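How Do You Know Which Way Is Up?

Close your eyes for a second. Are you upside down? No? How can you be so sure — you weren't even looking!

I used to ask my teacher, Ms. Tseng, things like this every Monday, and she'd send me off to find out. So I did, and the answer is hiding in your ears. Deep inside each one, way past the part you can wash, there are 3 tiny curved tubes filled with liquid. When you turn your head, the liquid lags behind a little and pushes on some very small hairs. The hairs send a message to your brain that says "Hey, we're turning!"

Next to the tubes are two little pouches with tiny crystals in them (yes, you have crystals in your head, isn't that great?). Gravity tugs on the crystals, and that helps your brain work out which way is down, even in the dark.

Now try spinning. Find a patch of grass with nothing to bump into, turn around a few times and stop. Whoa! The liquid keeps moving for a bit after you stop, so your ears say you're still going around while your feet say you're standing still. Your brain gets mixed up, and that's what being dizzy is. Sit down until it goes away.

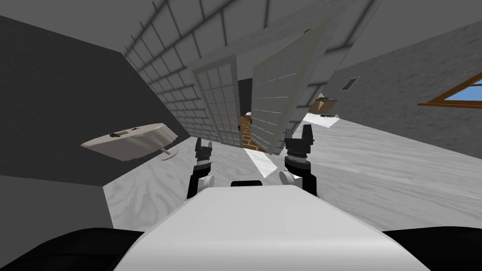 Your eyes help with balance too, and they don't always agree with your ears. Look at how the whole room is turned counterclockwise, behind the big white body and the two black shoulders. Did you want to tip your head to match? I did! Now hold your head straight and stand on one leg while you look at it, then try again with your eyes shut. Which one makes you wobble more?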